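Sirness: The Drowned Rail - Digital Download (PC)

Turn-based RPG, single player. Developer: Jarnau. Key sent by email after checkout, usually inside an hour. No disc, no box.

Updated 9/19/22 for the 1.4 patch, see bottom of page.

You play a debt runner working the canal towns under Sirness. Old city flooded, the new one built right on top of it, and the people with money live where it's dry. You owe Costache. Everyone owes Costache. Pay him back, rob him or work for him, the story branches hard after chapter two and you can't see it all in one run.

Combat is grid based, action points, no real time mode. You get 8 points a turn at the start and can push it higher with the right perks. Cover matters. Ammo is scarce on anything above Normal so don't dump it all on the first gang in the tunnels. Most fights have a way around them - bribes, vents, talking - but a couple of the boss ones don't.

Main story is 40 hours. With side jobs closer to double that. There are 300 items to find or build and the crafting bench opens once you reach the Drirkia market, so hang on to your scrap till then. Vendors there pay badly for it anyway.

Character building is the big draw. No classes. You put points where you like and the game lets you make a mess of it. Respec costs one brass token and theres only a handful of those in the whole game, so read the perk text first. The Swimmer tree looks like a joke, it isn't, half the good loot is underwater. 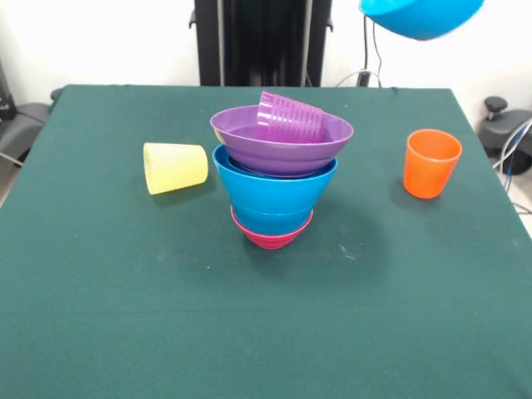
Can I move my saves over from the demo?
Demo saves load fine in the full game as long as you finished the prologue. Copy the save folder before you install, then pick Import on the title screen.

What you get
- Full game, all chapters
- Soundtrack by Teresa Tierney, MP3
- Art book, PDF, 80 pages
- Any free patches from Jarnau

Not included: the Lower Locks expansion. Sold seperately, needs the base game and a save past chapter three.

System needs
Windows 10 64-bit. 8 GB memory. 40 GB free on the drive, SSD better, load times on an old hard drive are rough when you change districts. Any graphics card from the last several years should do. Gamepad works but the inventory was clearly made for a mouse.

Languages: English voice and text. French, German and Polish text only.

1.4 patch notes, short version
Fixed the lift in Drirkia getting stuck with your companion inside. Harpoon damage down a bit. Costache's guards no longer hear you through closed doors. Autosave now every district change - you can turn that off. New Hard Tide difficulty, permadeath optional. Lead designer Conall Tully says old saves carry over but mods may break, so switch them off before the first load.

Refunds
Unused keys only. Once the key is redeemed we can't pull it back. If it says already used when you enter it, send us the order number and a screenshot of the error and we'll swap it. Check your spam folder before writing in about a missing key, most of them are sitting there.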